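Search this site Search
Home Projects Reports Archive Contact

Packing Order and Bag Choice for Small Dry Groceries
Student project report, Rustdale, second term

1. Background
The project looked at how flat food packets should be packed into paper bags for the Coston food shelf. Orders there are small, mostly sauces, seasonings and dried goods. Packets that slide down flat are hard to find again when the order is checked at the door.

2. Method
We compared 2 bag types over 8 Monday sessions. One was the plain brown bag from Espinoza, and the other was a narrower gift-style bag with string handles. In total 573 packets were packed. Each packet went in upright, long side vertical, with the printed front facing the same way. Stock waiting to be packed was kept standing in a slotted file organizer so that labels could be read from the front.

3. Results
Packets stayed upright more often in the narrow bag. In the wide bag the first packet usually fell over and the next one landed on top of it. Seasoning packets for fish dishes, like the 水煮鱼调料 from 好人家, were easy to place when held by the top edge and lowered straight down.

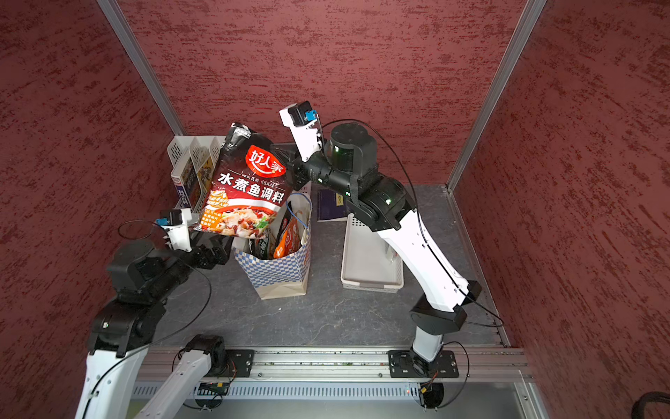 The string handles were a problem in both directions. They flopped inward and caught on packet corners, and they had to be folded outside the bag before starting. This added around 2 seconds per bag.

4. Remaining work
We did not test jars or anything heavy. The Anex shelf labels came too late to be used. The next group should try a cardboard divider in the wide bag before ruling it out.

Shares 2 Comments 8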